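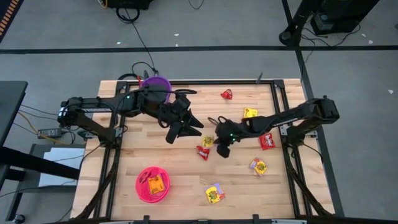 Rangi Donnelly's reply to my last column was that a bowl is a bad container for anything except food. A bowl has no corners, he wrote, so small items slide to the center and pile up there, and whatever went in first has to be dug out. He sorts into shallow trays with dividers and would like the rest of us to do the same.

The observation about piling is correct. I disagree with the recommendation, at least for the job I was writing about, which was clearing mixed small items off a work table at the end of the day.

Consider first what the container has to do. Items arrive at the table over several hours: packets, loops of cord, clips, caps, a pen. At clearing time they have to leave the surface quickly and in one direction. A divided tray asks the user to make a decision for every item, and the decision is made at the moment when the user is tired and wants to stop. In my own shop in Momiscombe the divided tray was in use for two winters. Its compartments were labeled. By the second winter the labels described very little of what was inside, and the largest compartment held nearly everything.

An open bowl asks for one decision, or two if there are two bowls. I use two, in different colors. A pink bowl takes what goes back into stock and a purple one takes what needs attention before it can go anywhere, such as an opened packet or a tangled cord. Color is the whole labeling system. It can be read from the doorway, it does not peel, and it survives washing. Any two colors will serve if they can be told apart in poor light, which rules out navy and black in most basements.

Depth matters more than diameter. A bowl with a wide mouth and a low wall shows its contents from a standing position. A deep one hides them, and Rangi's complaint about digging applies in full. The test I use is simple: if an item lying on the bottom cannot be identified without leaning over, the bowl is too deep for sorting. It may still be a good bowl for dough.

The curved wall has an advantage that the tray lacks. A thin packet lying flat against a flat floor is difficult to pick up, because there is no edge for a finger to get under. In a bowl the same packet usually rests against a slope, with one side slightly raised. Loops and bands behave the same way. Anyone who has tried to lift a washer out of a square compartment with short fingernails will know the difference. Manaia Quinlan made this point to me years ago with regard to buttons, and I have not found an exception other than very fine pins, which should be in a lidded box in any case.

The second part of the argument concerns the table. A slatted or planked top looks well and drains well, but the joints between narrow boards collect whatever is small enough to enter them. On such a surface, loose items should spend as little time as possible outside a container. I would place one bowl near the front, on the side of the nondominant hand, and the other farther back. The front one gets most of the traffic. The rear one is for exceptions, and the slightly longer reach discourages its use as a dumping place. The middle of the table stays clear for work.

There is the matter of cost. The Fondevora divided tray that replaced my first one was sold as a complete system, with inserts available separately, and I bought the inserts. The bowls came from a kitchen shelf. A catalog such as Stevberg's can list up to 230 organizers, and a reader could conclude from this that the problem is complicated. For most people it is a problem of volume and of timing. Two bowls hold one day's clutter. If they overflow by Friday, they are not being emptied, and a larger container will only delay the same result.

I will concede one case to Rangi. Where the items are all of one family and differ only by size, as with drill bits or screws, compartments are better and a bowl is close to useless. My neighbor Farouk keeps 1000 assorted screws in a divided case and can find any of them. His screws arrive already sorted, though, and they go back one at a time during the work. A mixed table at six in the evening is a different problem.

Empty the front bowl every evening and the rear bowl once a week. Wipe both with a dry cloth before they go back on the table, since packet dust collects at the bottom.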